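# Stekent Clutter Set and Planner

Stekent is a simulation package for testing how a mobile robot with one arm finds and reaches objects on furniture it has never seen before. It ships as a set of rendered rooms, a viewpoint planner and a scoring tool. Driltel maintains the rooms and the scorer. The planner comes from work by Tsung-han Leung and Chun-hung Liu.

The current release is dated June 2019 and replaces the May build. Scene files from the May build will load, but scores from the two builds should not be compared. The lighting model changed, and so did the way partly hidden objects are counted.

## What is in the package

- 30 rooms with furniture, wall screens and small items already placed
- 2,353 labeled object placements across all rooms
- The Lo planner, with source
- The Sostar scorer, as a command-line tool
- Recorded runs for every room, with joint states and rendered views

The rooms are offices, kitchens, bedrooms and workshops. Wall and floor textures vary a good deal, and some were picked for being hard. Brick is the worst of them for depth estimates, with its long repeated courses. Large wall screens come next, as a picture on a screen has edges and shapes that a detector may read as real objects.

## How the method works

Most reaching methods plan from a single view. They take whatever the head camera sees on arrival and commit to it. On a crowded desk that view often includes the robot's own arm, and the planner has to guess at what is behind it.

Lo treats the arm as a known obstacle to sight. Before each reach it does the following:

1. Projects the current arm pose into the camera view and masks those pixels.
2. Marks every surface cell that falls behind the mask as unseen.
3. Scores a set of 10 candidate arm poses and head angles by how many unseen cells each would clear.
4. Moves to the best candidate, if the gain is above a set threshold.
5. Looks again and plans the reach.

The threshold matters more than we expected. Set low, the robot spends its time shuffling the arm for small gains. Set high, the method behaves almost the same as the single-view baseline. The default in this release was tuned on the kitchens only – users who work mainly with office rooms may want to raise it a little.

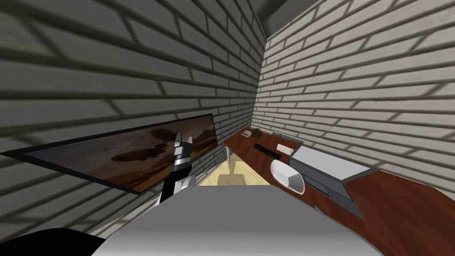
*Corner office room, simulated view. The upright arm overlaps the right half of the wall screen. The laptop and smaller desk items are to the right.*

The mask covers the base as well as the arm. In views that look down over the body, the base can take up the whole lower edge, and the older mask left a thin strip of it unlabeled. Some detectors then reported a shelf there. The new mask is built from the full body model and fixes this in all the rooms we checked.

## Results

We ran 1,000 trials, split evenly between Lo and the single-view baseline. Each trial gave the robot a target category and a time limit. A trial counted as a success if the fingers closed on the correct object before time ran out.

Lo succeeded more often in offices and workshops. In kitchens the two were close. In bedrooms the baseline did slightly better, mostly on account of time: those rooms have few objects, and the extra look was wasted. Full tables by room and by category are in the `results` folder, along with the seeds.

Thin objects lying flat are still a problem for both methods. Pens, cards and cables are often found and then missed by the fingers. We don't think better viewpoints will fix that.

## Requirements

Linux, a graphics card that can render off screen, and Python 3.6 or later. Rooms load one at a time, so memory use stays modest. The recorded runs are a separate download and are only needed to replay our trials.

## License and support

Free for research and teaching. Commercial users need a license from Driltel. Bug reports should include the room name, the seed and the scorer output. Reports without a seed go to the bottom of the pile.

Physical robot drivers are not included. The planner has a plain joint-position interface, and the file `interface.md` lists the calls it makes.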